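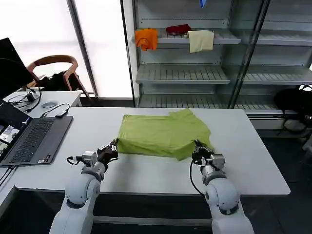 What does it mean to teach a robot by demonstration?

Teaching by demonstration means that a person performs a task through the robot, and the robot's movements are recorded so that a control program can later be trained on them. The person may hold the robot's arms and move them directly, or may operate them from a separate station. At the Berkia Training Center both methods are in use. The questions below are those most often received from new operators, partner laboratories and organizations that wish to have a task demonstrated.

What is the difference between hand guiding and remote control?

In hand guiding, the operator stands beside the robot and moves its arms by touch while the motors are set to give way. In remote control, the operator wears or holds a pair of controllers, and the arms follow. Hand guiding is easier to learn and gives the operator a direct sense of the weight of the arm. Remote control leaves the operator's hands out of the recording and permits both grippers to work at once, so it is preferred for any task that needs two hands, including all work with cloth.

Which tasks does the center currently accept?

The center accepts tabletop tasks that one operator can complete without leaving the station. The present list covers folding garments and towels, sorting small parts, packing and unpacking boxes, and opening and closing containers. Tasks involving liquids, open flame, blades or live electrical parts are not accepted. Requests outside the list may be sent to Levente Mészáros, Head of Operations, who will reply in writing.

Why is so much of the work done with clothing?

A garment changes shape each time it is touched, and two attempts at the same fold are never identical. A program trained on rigid objects learns little about this. Folding also requires the two arms to agree on timing: if one corner is lifted ahead of the other, the fabric twists and the fold must be started again. For these reasons the partners in the Neka project selected garment folding as their first shared task.

How should a shirt be placed before recording begins?

Instructions are given on the task sheet for each session and take priority over general practice. Unless the sheet states otherwise, the shirt is dropped onto the table from a low height and left as it falls. Operators should not smooth it or turn the label side down. Sheets marked "flat start" are the exception, and in those sessions the shirt is spread by hand before the operator returns to the controllers.

How many demonstrations are needed for one task?

The number depends on the task. For the first Neka folding set, the partners agreed on 2,000 accepted demonstrations. A narrower task, such as placing one kind of part in one tray, may be requested in a smaller set. The Brirov tray set was closed at 777. The agreed number is written into the task agreement and is not changed during recording without the consent of both parties.

What happens when a demonstration goes wrong?

The operator should continue if the error can be corrected with the robot's own arms. A dropped corner that is picked up again is a useful recording and is kept under the label "recovered." The operator should stop and mark the attempt as "failed" if the garment leaves the table, if a gripper is caught in the fabric, or if anyone enters the marked area. Failed attempts are stored separately. They are not deleted, and they do not count toward the agreed number.

Operators are asked not to mark an attempt as failed only because the result looks untidy. Neatness is judged at review.

Who reviews the recordings?

Each recording is reviewed by a person other than the operator who made it. The reviewer checks that the camera views are complete, that the start and end points are set correctly, and that the label matches the outcome. Disputed labels are referred to Krishnamoorthy Ramasamy, whose decision is final for the purposes of the data set.

Is earlier experience with robots required?

No. Many operators join the center with no technical background. Training consists of 6 supervised sessions, the first of which is spent entirely on moving the arms with nothing on the table. Applicants must be at least 16 years of age, and those who are minors must provide the written consent of a parent or guardian. Good eyesight, with or without glasses, is required. Left-handed and right-handed operators are equally welcome, and the controllers may be adjusted for either.

How long is a working session?

Sessions are divided into short blocks with a rest after each. An operator may end a block early at any time and does not have to state a reason. Supervisors have been instructed to end a block when they see that an operator's movements have become hurried, as tired hands produce recordings that are of little use for training.

What safety rules apply at the station?

The emergency stop must be tested before the first block of the session. Loose sleeves, scarves and hanging jewelry are not permitted near the arms, and long hair must be tied back. During hand guiding, the operator's fingers must stay clear of the joints. During remote control, no one may reach onto the table until the operator has released both controllers and said "clear" aloud. Any contact between an arm and a person must be reported to the duty supervisor, even if there is no injury.

Are operators recorded?

The cameras at the station are directed at the work area. An operator's hands or forearms may enter the view during hand guiding, and voices are not recorded. All operators sign a consent form before their first session and may request a copy of it from Géza Oláh, who is responsible for personal data at the center.

May an organization send its own objects?

Yes, by prior arrangement. Garments should be sent clean and in sets of the same size, with no pins or tags attached. Objects are returned at the sender's expense when the set is closed. The center does not accept items of personal or monetary value and cannot replace items that are worn or stretched through repeated handling.

Who owns the finished demonstrations?

Ownership is set out in the task agreement. In shared projects such as Neka, each partner receives a full copy for its own research. Transfer to a third party requires written permission from the others. Sample agreements are available from Kálmán Pintér in the contracts office.

How can a visit be arranged?

Visits are held in the morning, beginning at 10:00 a.m., and must be requested in advance through the front office. Groups are received by Ferenc Antal. The recording hall is closed to visitors in November, when the stations are serviced and the arms are recalibrated.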